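The great bag fold of September

I have fallen completely in love with folding bags. I know! It began when I opened the cupboard beside the fridge to find one clean tote for the market and the whole lot slid out onto my feet, canvas ones, net ones, the stiff blue one from the hardware shop in Brodton that has never once folded up properly. I had 118 of them. I counted because I'd made a bet with Jayson Ocampo that it would be under 50, and now I owe him a lemon tart.

So I put the kettle on and got stuck in. First the keepers went on the couch and the rest went in a box for the op shop at Itbridge (they'll take anything with two sound handles, and they were very nice about the quantity). Then I started on the folding, which I'd always thought of as a chore, and by the third bag I was humming.

My favourites are the cream ones with the mesh part. I use them for spuds and onions, and for delicates in the wash, and they're so light you forget you're carrying one. They are also slippery little things. Canvas will hold a crease if you look at it sternly, but mesh wants to spring back, so I've worked out a way that suits me. Lay the bag on something flat and pale so you can see the edges. Smooth the plain cloth first, from the middle outwards, and leave the mesh till last. Keep the seam straight across, and work both sides at once – if you tug one side and then the other it goes skewiff and you're back to the start.
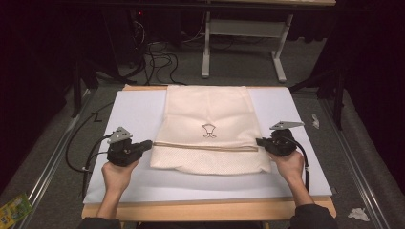

Iolo Morris reckons I'm making hard work of it and should be rolling the mesh ones, tight as a sleeping bag, with a hair elastic round the middle. He wrote that he keeps his in an old Govell biscuit tin in the boot of the car and hasn't been caught short at the shops in years.

I did try it, Iolo, and I can see the appeal! The rolled ones fit beautifully in a coat pocket. But in a drawer they wander off to the back and hide, and I like to see the whole row standing up like library books, with the colours facing me. I've kept two rolled for the glovebox, so you've half converted me.

The drawer itself is the bottom one of the Ikonen dresser, which used to hold candles and dead batteries. Folded bags stand up in it on their long edges, big canvas at the left, then the medium ones, then mesh. The hardware shop bag lies flat underneath and serves as a liner, a job it's finally good at. Next I want to have a go at the tea towels – Monday, if it rains.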